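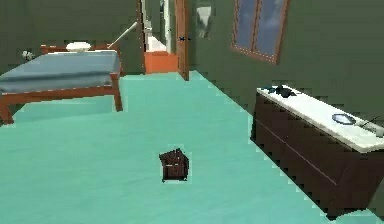

Home - Topics - Unsolved - Members - Log in

Simulated Hinberg forgets where its door is after every reset

I look after one virtual Hinberg (mobile base, one arm) in an Imwood bedroom. Its job is to drive in, find the brown box on the floor, then go and open the door. The box part works. The door part works once. After a reset the gripper closes on thin air 80 mm short of the handle, with great confidence, and reports success. I have redone the hand-eye calibration three times and am starting to take it personally. Log says "frame age 2000 ms" just before the grasp, if that means anything to anyone.
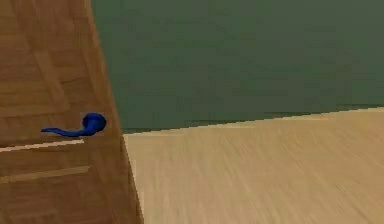 Blue lever handle, latch side of the door.

Posted by Zuccaro, 08/09/2019

Chia-hao Tsao

Leave the calibration alone, it did nothing wrong. Frame age is your problem. The handle pose is being read from the buffer, and the buffer survives a reset, so the arm is reaching for the handle as it was in the previous run, with the door at a different angle.

Clear the transform buffer in your reset hook, before the base is respawned. Then set max frame age to 200 ms, so an old pose throws an error and stops the arm. Let the sim step a few times before you ask for the handle again. Also check that the handle frame is a child of the door and hasn't been parented to the room. I did that once and spent most of a December on it.

And get your success flag from the lever joint angle. Gripper closed only tells you the gripper is closed.

Stisier

have you tried reinstalling. fixed mine, although mine was a vacuum

Zuccaro

Buffer it was, and the handle was parented to the room as well - two for two. 700 resets overnight and no air grabbed. Did not reinstall.

Related topics
Base drifts while arm is moving
Gripper reports closed at startup
Moving an Imwood scene to a new version
Which reset hook runs first?

Contact | Rules | Back to top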